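Golnar Ghasemi
Sep 27, 2018

The new Bradik Press book on postwar Polish tank transporters came yesterday. Going to post some notes as I read. 1/9

It's a softcover, landscape format, 86 photos, nearly all black and white. Most come from the Pawłowska collection and I had seen only a handful of them before. 2/9

Print run is 2,000. The last one in this series sold out by November, so order early if you want it. 3/9

Chapter two covers trailers. Good side views, and the axle layout is finally clear. The 1/35 drawings match the kit I have, except for the rear ramps — those are short on the kit by 2 mm. 4/9
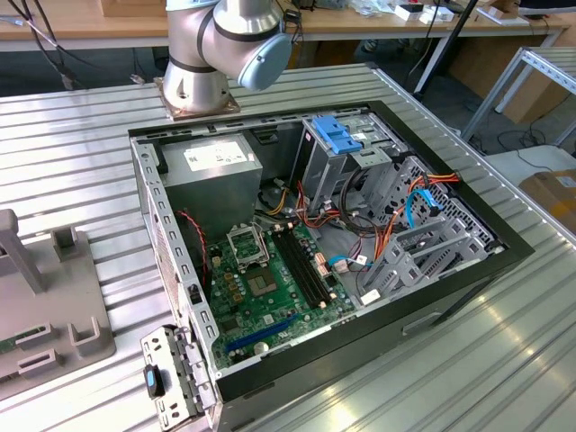 Desktop with the side panel off. Empty CPU socket, two RAM slots.

Captions are in Polish and English. The English is fine. A few unit names are spelled two ways, so check the index before you copy a marking. 5/9

Mohammed-Awal Essien did the color profiles, 17 of them. He gives a photo reference under each one. I wish more authors did this. 6/9

Weak spot: interiors. One page on the cab, and the dashboard photo is too dark to use. If you plan to build with the doors open you will need another source. 7/9

Paper is heavier than in the earlier books and it stays open flat on the bench. The binding looks glued — I'll see how it holds up. 8/9

I bought mine from Stukik, shipped in a stiff mailer, no bent corners. Starting on the wrecker chapter tonight. 9/9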